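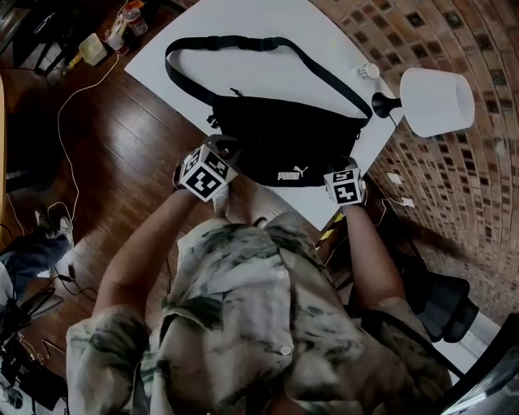
How often should you redo the hand-eye calibration? Every time a camera gets bumped, and once a week even if you swear it didn't.

I learned that one on soft stuff. Straps and bags are murder on a planner, so now I set the pose filter to throw out any marker reading that jumps between neighboring samples, and I do it before I smooth anything. Smooth first and you just smear the bad reading over the good ones!
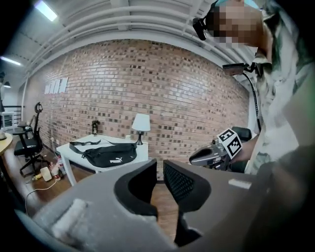
Austra Rozīte

Next tip: put your clocks in order before you touch the perception code. I lost a whole Sunday to a grasp planner that closed early — the wrist stream was running 100 milliseconds behind the head stream, and I'd been blaming the strap segmentation the entire time. Log both timestamps, plot them, then go have coffee.

Oh, and name your config files like a grown-up. I had 3 called "final" (Trinidad still brings it up).

2,404 shares | 3 comments
Contact | © Austra Rozīte | Back to top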